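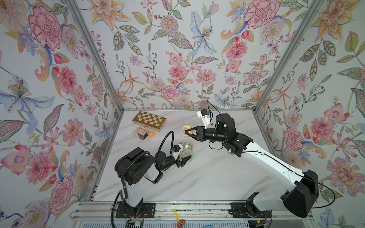
*Table bay, floral wallpaper on three walls, folding chessboard at back left.*

**Wakcombe Interiors Forum > Shared Rooms > Topic 3678: Floral walls and a mixed-use table**

**M_Triantafyllou** (topic opener)

Good afternoon to all members. I am seeking views on the table bay at our Wakcombe premises before the remaining bays are papered in August. The walls carry the Kinach floral pattern on all three sides, and the top is white with a light gray marble pattern. The aluminum corner posts have been left exposed.

I would welcome comments on two matters. The first is whether a pattern of this size is suitable so close to a working surface. The second is the storage of small articles. The table is used for items of quite different kinds, including a chessboard, a baby bottle with a mint-green handle and a roll of yellow-and-white tape, and at present no written rule covers where any of them should go.

Regards,
Manolis Triantafyllou

---

**raltwood_facilities**

Thank you for posting this. On the first matter, I would advise against the same paper in the remaining bays. The blooms are large and the colors are numerous: pink, pale blue, orange, purple. A person looking for a small article at the back of the table has to look for it against a great many flowers. We used a plain off-white at Raltwood for that purpose and have received no complaints.

The top I have no objection to. The veining is faint and does not compete with anything placed on it.

---

**PatternRoom**

I must respectfully disagree with the previous reply. Articles rest on the table, and anyone standing at it looks down at a pale surface. The paper has a pale ground as well, so the bay stays light in spite of the large flowers. I would keep it.

My concern would be the seams. Could the original poster state how the paper was finished at the corners? An exposed post is acceptable if the edge of the paper is tucked behind it. If it merely stops at the metal, it will lift in time.

---

**M_Triantafyllou**

> Could the original poster state how the paper was finished at the corners?

It is tucked behind the posts with an allowance of 6 mm. The fitter recommended this and I am content with it.

I attach a further view, which also shows more of the small articles to be housed.
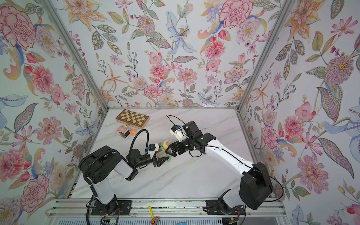

*Same bay. Closed chessboard, small pink-and-brown box with translucent top, small round orange object.*

---

**h.lindqvist_stores**

Turning to the second matter. The chessboard folds and should have one fixed position. The back left is sensible. I would set it square to the wall, however, and not tilted as in the second photograph. A board left at an angle takes up more of the top than it needs to, and other things are soon placed in the gap.

The box with the translucent top should not stand directly in front of the board if the board is in regular use. One would have to move it each time. May I ask what is kept in it?

---

**M_Triantafyllou**

Hair clips and spare buttons, according to the inventory. I shall confirm.

---

**raltwood_facilities**

I would add that a baby bottle should not share a storage place with tape. Feeding articles belong in a lidded container of their own, returned to the kitchen at the end of each session. This is our practice at Raltwood and I believe it should be yours.

---

**PatternRoom**

Agreed as to storage. I do not agree that the bottle must leave the room each time. A lidded container on a shelf is adequate, provided that the bottle has been washed before it goes in. A rule that requires a walk to the kitchen will be ignored by the second week.

---

**raltwood_facilities**

With respect, ours has been observed for 14 months.

---

**h.lindqvist_stores**

Both arrangements are workable. For the tape and other stationery, I recommend the MacBrayne shallow tray, the 45 cm version. It has a low front edge, so rolls can be lifted out without tipping it. The deeper model is a nuisance - small round things go to the bottom and stay there. The orange article in the second photograph is just the sort of thing I have in mind.

---

**M_Triantafyllou**

I am obliged to everyone. The position is now as follows:

- Wallpaper: the Kinach pattern is retained in this bay. A plain sample will be requested for the next one, and the two compared before any order is placed.
- Chessboard: back left, square to the wall.
- Small box: to be moved away from the front of the board.
- Stationery: one MacBrayne tray, on trial.
- Bottle: lidded container. Kitchen or shelf remains undecided.

I shall report on the plain sample when it has been received.

---

**PatternRoom**

Please hang the plain sample at full height. A small square pinned to the wall will tell you very little beside those carnations.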